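Window Coverings and Summer Heat in Rented Rooms

Project report, Housing and Environment unit, Dovness College
Group members: Liis Kuusk, Samer Semaan, So-yul Wang, Zoia Tkachenko
Supervisor: Muireann Phelan
Submitted 9 February 2018

1. Background

Many students at Dovness rent rooms in Hurnia and Ondwood. Most of the houses there are older weatherboard or fibro places that have been divided up over the years, and few of them have air conditioning in the bedrooms. In January the west-facing rooms get hot in the afternoon and stay hot well into the night. People in our group had all lived in a room like this and had tried different things to keep it cooler, mostly by asking housemates what worked.

We decided to look at window coverings because they are one of the only things a tenant can change without asking the landlord for much. External shading works better than anything hung inside the glass, but it usually has to be screwed to the house. Our question was how much difference an ordinary indoor covering makes to a rented bedroom, and what stops people from using one properly.

2. What we did

The project had a survey and a set of room readings.

The survey was put out through the college housing list and on paper at the Ondwood library. We received 223 usable responses. Responses were left out if the person did not rent or if they had skipped the section on windows. The questions covered which way the bedroom faced, what was on the window when the person moved in, what was on it now, who paid for it, and how well they slept on hot nights.

The readings were taken in eight bedrooms. Each had one main window facing west or north-west. Samer set up a cheap temperature logger in each room at bed height, away from the window and out of direct sun. A logger was also hung in the shade outside each house. Rooms were logged for a run of days with the window bare, then with the usual covering closed from late morning, then with a heavier covering closed over the same hours. Tenants were asked to keep the window itself shut until the outside air was cooler than the room, then open it.

We bought the heavier fabric as remnants from Ho, the fabric shop on the main road in Hurnia. It was hemmed by Zoia and hung from tension rods or clip rings, depending on what the window frame would take. No holes were drilled.

3. Fabric and hanging

We had assumed that colour would matter most. From our reading, the position is more complicated. A pale or reflective surface facing the glass sends some of the sunlight back out before it turns into heat. A dark fabric absorbs more of it and warms up, and a good part of that warmth ends up in the room. A dark fabric with a tight weave does block light well, which is why shift workers and light sleepers like it. For heat, the better arrangement is a pale lining on the window side with any colour facing in.

The other thing that matters is the gap. Air between the curtain and the glass heats up, rises and spills over the top, while cooler room air is drawn in underneath. A curtain that finishes short, or a rod that sits well out from the wall, lets this go on all afternoon. Fabric that reaches the sill or the floor and sits close at the sides slows it down.

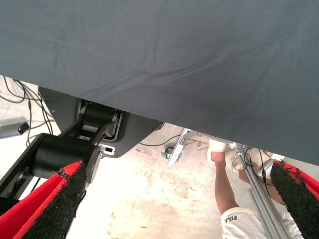
Dark grey fabric with a soft woven texture and a few shallow creases.

Liis made a simple test for fit that we used in every room. She held a strip of tissue paper at the top and then at the bottom of the closed curtain on a sunny afternoon. If the tissue moved steadily, the gap was marked as open on the sheet. Most of the coverings that came with the rooms were marked open at both ends. Vertical blinds did worst, partly because slats were missing and had not been replaced.

4. Results from the rooms

Closing the usual covering made a small difference in most rooms and none that we could measure in the rooms with vertical blinds. The heavier covering with a pale lining lowered the late afternoon temperature by up to 2 degrees compared with the bare window on days with similar outside readings. The unlined dark fabric did less than this, although tenants said the room felt better with it closed. We think this was the glare being gone.

Night temperatures changed less than daytime ones. The tenant opening the window at the right time had more effect after dark than the covering did. In one Ondwood house the window had been painted shut, and that room stayed warmer than the outside air until morning whatever was hung in it.

5. Results from the survey

The most common covering at move-in was a vertical or venetian blind. A large group had moved into a room with nothing on the window at all and had put up a bed sheet, a towel or a flag. Several wrote that they meant this to be temporary and were still using it a year later.

Cost came up often in the comments. One respondent had been quoted $800 for fitted lined curtains on a single wide window, and decided against it for a room on a short lease. Others said they would pay for something if they could take it with them, but window sizes vary so much that it rarely fits the next place.

A surprising number of people kept their curtains open all day in hot weather. The usual comment was that they were out and did not think of it, or that a closed room looked gloomy to come home to. So-yul coded these comments and found that people who had been told about closing up early, usually by a parent or an older housemate, were much more likely to do it.

6. Limits

The weather did not cooperate with the plan. A cool change came through in the middle of the heavier covering run, and those days had to be dropped. Two of the loggers were moved by tenants when cleaning. We could not control who opened the bedroom door or how long a computer was left on. The survey was answered by people who chose to answer it, and they may be hotter and crosser than the average tenant.

7. Recommendations

The college housing page should have a short note on closing coverings before the sun reaches the window and opening up once it is cooler outside. A pale lining can be added to an existing curtain with clip rings, and we suggest the college keep a box of rings and tension rods for loan. Tenants should check that the bedroom window opens before they sign, and ask for it in writing if it does not.

The logger files and the blank survey form are held by Muireann Phelan and can be used by next year's group. We would suggest they start earlier in the summer and include some upstairs rooms.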